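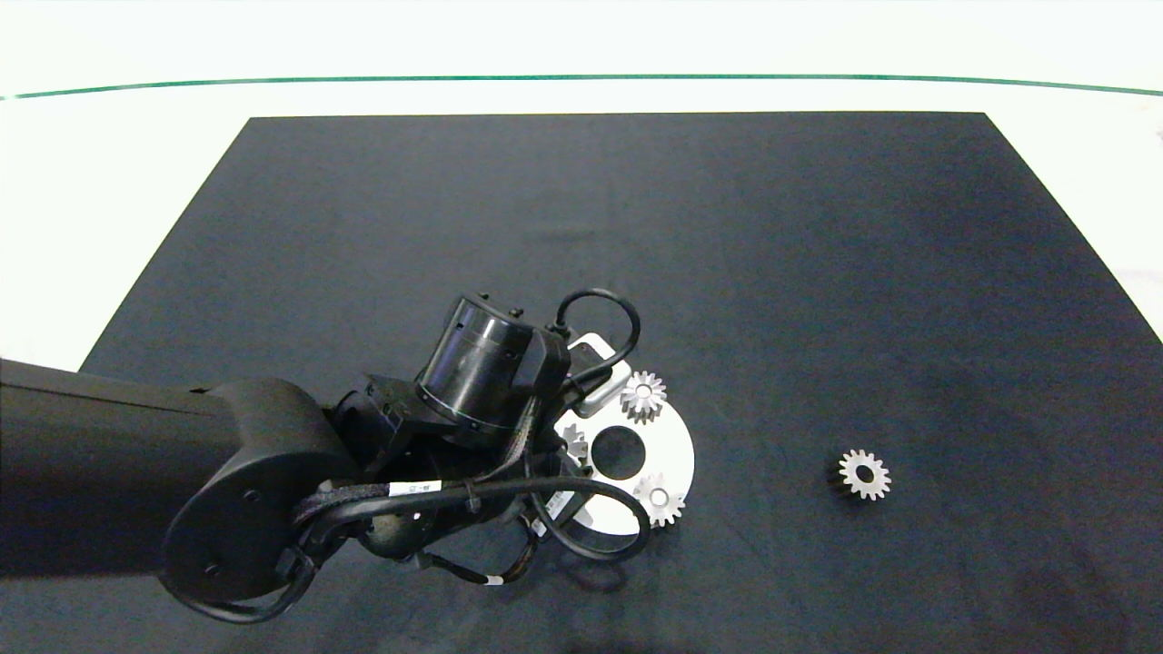
Khurram Qureshi said after our first talk that people don't buy a slogan shirt for the shirt, they buy it because a day is coming up and they need to hand somebody something, and we should stop worrying so much about fabric. We wrote that down and mostly ignored it until week five. He was right, more or less.

Project report, small online shop, gift T-shirts
Group Pevholm
Handed in Thu 3 May

What we set out to do

Design a line of printed T-shirts, put them up on a shop page, sell them, write up what happened. The budget covered one print run of 100 shirts. Blanks from Zivine, printing by Tamiru. We got a quote from Vustitz too but their minimum order was too big for us.

Designs

Started with a lot of ideas, kept three. A plain one with "Call your aunt" in small letters on the chest. One with a drawing of a teapot. One with a long joke on the back that we all liked and no customer did. Should of tested that one on people outside the group. The font was too thin and Tamiru warned us about it, fine lines fill in when the ink spreads. We went ahead anyway. On the dark gray shirts it's hard to read from across a room.

The page

Took longer than the shirts. Size chart was missing for the first week. Shipping cost only showed at the last step, so people got to checkout and left. Moved it up next to the price, complaints stopped.

Description text: first version was way too long, stuffed with search words because we read somewhere it helps. It read terribly. Second version was four sentences. What it's made of, how it fits, how to wash it, when it ships.

Results

The page got 800 visits over the whole project. 339 of those came from one post in a family recipe group, which none of us planned, a customer shared the teapot shirt there. The teapot outsold the other two put together. At the end we had 29 shirts left, nearly all of them the long joke, mostly in small.

Most orders came with a note asking if it would arrive by Mother's Day. We had no answer ready. Shipping times should have been on the page from day one, in big letters.

Problems

- Three shirts came back, all for size. Zivine blanks run narrow in the sholders.
- One order went to the wrong address, our typo. Reprinted at our cost.
- No one kept the receipts in one place. The cost table in the appendix took a whole evening.

Next time

Order fewer designs, more sizes. Pick the date first and work backward from it. Get a sample printed before paying for the run. The leftover shirts are in the box by the printer, take one if it fits.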